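# About Ustside

Ustside is a small company for kitchen tools. We make spoons, spatulas, turners and rice paddles for home cooking, and we also sell them to canteens and cooking schools. The company was started by Zixuan Bai and Guangming Lu, who before that had a repair counter for household goods. At the counter they saw every week the same broken handles, and they began to draw better ones.

Today we are 9 people. The drawing and the testing are done in one room, and the packing is done in the room behind it. Our main family of tools is called Plement. The newer family, Ren, is for smaller hands, and it has 3 pieces until now.

We give much attention to the shaft of a tool. It must be narrow enough for the fingers to close on it, but it must not bend when the rice is heavy. We also like a small hole in a utensil, so it can hang on a hook and does not lie in the drawer with everything else. 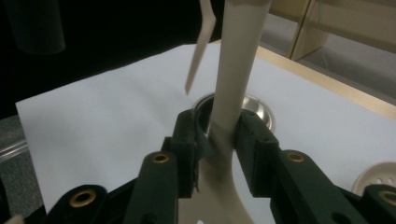

Eluned Dafis wrote to us in January that she does not agree with us about hooks. In her kitchen the tools by the stove become greasy, so she keeps them all in a drawer, and she asked for handles which lie flat. We think she has a good point. Mingxuan Fu is now working on a flat handle for the Ren family, and the hole will stay for those who want it.

Last year we sent out 3479 tools, and 1759 of them went to canteens. Each order is packed by hand in paper. If a handle breaks in normal use, please write to Jiahui Xiong and tell her what you were cooking. She answers all letters herself, usually in the morning before 9.

Our tools can be ordered from us directly or in the Etesora shop.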